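Home | Diary | Garden | Trips | About

We use cookies to remember your settings. Accept / Manage

Filed under: Diary, Winter

Feb 7, 2026

Slept badly, up before light. The creek path is still iced over past the footbridge so I turned back and did the short loop. Saw 11 waxwings in the crabapple by the road, the most so far this winter. Wrote them in the book.

Olumide called about the cabin. The stove pipe needs replacing before we can go up in March, and the man in town wants $143 for the part. I said to order it. Lajos says he can fit it himself if the snow lets us get the truck in.

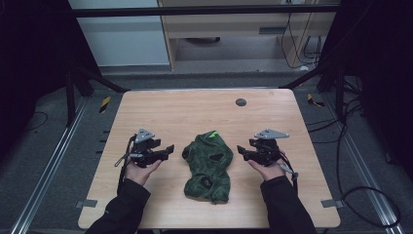
Packing for the cabin is mostly a matter of leaving things out. Last year I carried up to 30 pounds and used half of it. I'm taking one pair of boots, the wool socks and the small pot. Something in dark green camouflage, like the piece bunched up on the table, would do for sitting by the marsh, except for that lime-green tag. I'd snip it off first.

Soup for supper, the last of the split peas. Read two chapters and gave up on the third. Need to call Jaqueline back about the dog, and find the key to the woodshed.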